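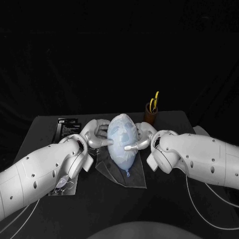 Ticket: Garland balloons going cloudy and popping before the event

Opened by: Oona Kemppainen
Product: Lumbantobing latex, 11 inch and 5 inch, mixed blues
Assigned to: Bogdan Surdu, Flimgate customer support
Status: Resolved

Oona Kemppainen, 9:40 a.m.
Hi Flimgate! First off, I love these balloons, the blues are gorgeous together and I've already talked two friends into ordering them. I'm building a big garland for the Jutmont summer concert in July, 1,147 balloons if my plan holds, and I did a trial section on the covered porch outside the hall to see how the colors sat next to each other. By lunchtime the whole thing had gone from shiny to chalky, and by midafternoon they were popping in little bursts, mostly the 11 inch ones. It's air, no helium. Electric inflator, two nozzles, set on the timer. Is this a bad batch, or is it me?

Bogdan Surdu, 10:25 a.m.
What a project! The chalky look is oxidation, and every latex balloon does it sooner or later. Heat and daylight speed it up a lot. The popping is a separate thing, so let's go after that one first. Could you tell me:
What size are you inflating the 11 inch ones to?
Which side of the porch gets sun?
Are the balloons touching anything besides each other?
Where were the bags stored?

Oona Kemppainen, 11:10 a.m.
Full size, 11 inches, checked with a cardboard template. The porch faces west but it's bright all day. The garland is on fishing line zip-tied to a brick column (oh no, brick). Bags were in my van for two nights. Typing that out, I can already see a few of my own mistakes!

Bogdan Surdu, 11:32 a.m.
Ha, you're most of the way there. Try this on a fresh section:
1. Take the 11 inch balloons down to 9.5 and the 5 inch ones to 4.5. Cut a new hole in the template.
2. Let them come to room temperature in the bag overnight, indoors, out of the van.
3. Hang a strip of felt or an old bedsheet between the garland and the brick.
4. Build half of it in shade and half in your usual spot, same bag for both.
Write the time on a piece of tape next to each half. You'll be glad of it later.

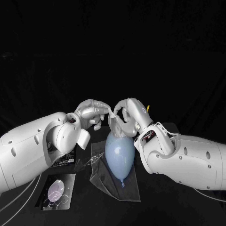
Can I use a shine spray on balloons that have already gone chalky?

It helps a little for photos, but the spray works much better on fresh balloons, within an hour or so of inflating. Put it on before you hang them, let it dry, and wear gloves or your fingerprints will show up on every dark one.

Oona Kemppainen, 4:15 p.m.
Test section is up! I used the 9.5 template and they look rounder and fuller even though they're smaller, which I did not expect. Ruxandra Grecu, who's on my crew, ran the inflator and had to drop the timer two notches. Bedsheet is pinned over the brick. One more problem: the duplets keep sliding down the line and leaving gaps.

Bogdan Surdu, 4:31 p.m.
Twist two duplets together into a cluster of four, then wrap the line once around the middle of each cluster before you add the next. The 5 inch ones fill the gaps afterward with glue dots.

Oona Kemppainen, next day, 8:05 a.m.
Results! Shade half: zero popped overnight, still shiny on the side facing the wall and a soft satin look in front. Bright half: chalky again but only three popped. On the first trial I lost 107, so I'm thrilled. The cluster trick works beautifully too.

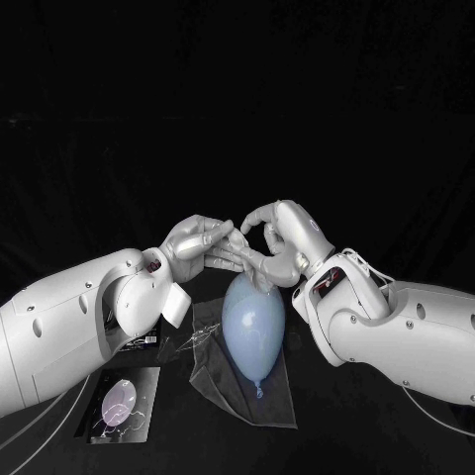 I'm going to move the whole garland inside the hall doors, where it'll frame the entrance just as well and never see direct sun. Ghizlane Shehata at the venue says we can get in the evening before, so we'll inflate then and spray as we go. Do I have enough stock? I have the original order less the trial pieces, and another 310 of the 5 inch on a shelf at home from Grusodlow, different brand, close in color.

Bogdan Surdu, 8:50 a.m.
Moving inside is a great call. The Grusodlow ones should be fine as fillers, just inflate one of each and hold them side by side in the hall lighting first, pale blues can look quite different once they're stretched. Your inflator is rated for up to 2,000 per session but give the motor a ten minute break every half hour anyway. I've put two spare bags of the 11 inch on your account at no charge. Okay to close?

Oona Kemppainen, 9:02 a.m.
Wow, thank you! Yes, close it. I'll send pictures of the finished doorway.

Internal note, Lăcrămioara Munteanu
Batch checked against retained samples, no fault found. Adding the 9.5 inch sizing tip and the brick warning to the garland help page.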